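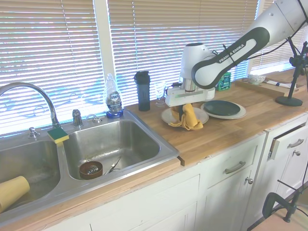

2 min read

Last updated 9/27/23

Residential water bills should list the fixed charge and the usage charge on separate lines, in type of the same size. Most utilities in our area print a single total with a code beside it. The code refers to a rate table, and the rate table is a separate document that customers have to request.

The Ernstead district changed its format in June. The fixed portion now sits on the first line, followed by gallons used, the price per thousand gallons, and any adjustment. A customer who cuts use by a third can see which part of the bill will move and which part will not.
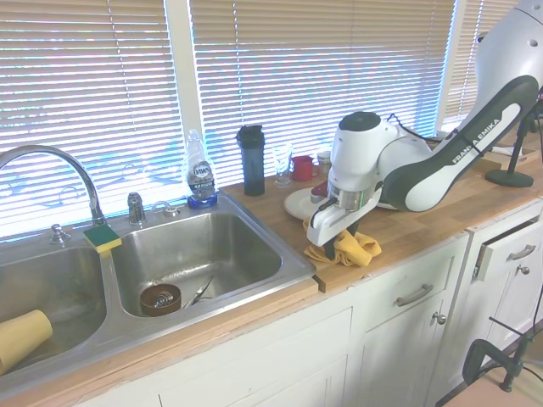
The usual objection is cost. Billing software such as Clastar already stores the two amounts in different fields, and printing both is a template change. In Alhassan the same change was put off for 2 years on the grounds that the bill would run to a second page. The test print fit on one.

A stronger objection is that a visible fixed charge invites complaints. It does. My own is $32 a month before a faucet is opened, and I would like to know what share of it pays for mains and what share pays for meter reading.

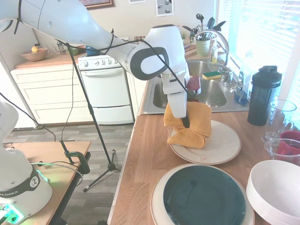

Yellow towel on a cream plate, kitchen counter.

Estimated readings need the same treatment. An estimate should be marked on the usage line itself, with the date of the last real reading next to it. A footnote on the back does not meet that standard.

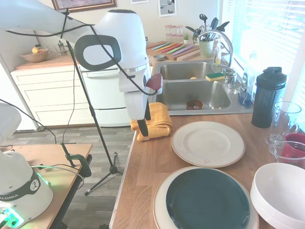
By Philomena Antwi

Rate design is a separate argument. A district can keep a high fixed charge, a low one, or tiers, and still print the numbers it used.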